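**Incidencia en la línea de pinzas manuales**

En enero, la sala de pruebas de Turnmont registró 3 pérdidas de seguimiento en las pinzas Dralum. La unidad seguía encendida, pero dejaba de comunicar su posición. Quedaron invalidados 277 episodios de un total de 1569.

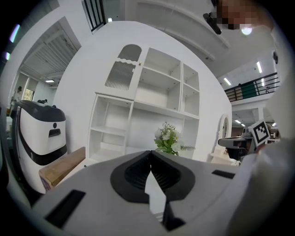 ¿Deben repetirse los episodios afectados?

Se repetirán únicamente los de manipulación de objetos frágiles; los restantes se retiran del conjunto.

El informe de Humaira Kazmi atribuye el fallo a una calibración caducada de los marcadores. Gaetano Monti mantiene abierta la revisión del firmware. Entretanto, ninguna sesión con jarrones comenzará sin comprobar el seguimiento de ambas pinzas. 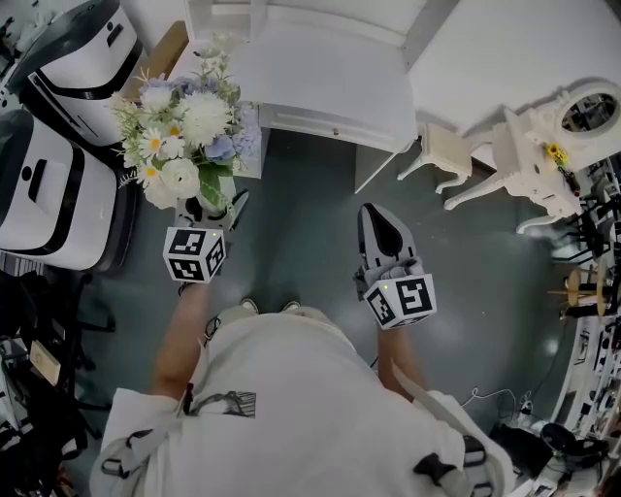 ## Medidas en vigor

- Calibración al inicio de cada turno.
- Parada inmediata ante cualquier pérdida de señal superior a 2 segundos.
- Comunicación de incidencias a Iqra Lashari, antes de las 18:00.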